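Shoulder surgery and league eligibility

Janka Mikuš
Our rec basketball league in Uleck says you must play 5 regular season games to be in the playoffs. I had shoulder surgery in June after four. Does anyone know if the injury waiver covers me, or is it only for broken bones?

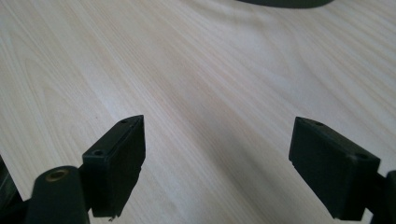 Wissam Tannous
It covers surgery too. Send the surgeon's note to the league office at least 14 days before the first playoff game. They want the date you were cleared to play on it.

Vojtěch Zeman
I think they got rid of waivers? Ask your captain.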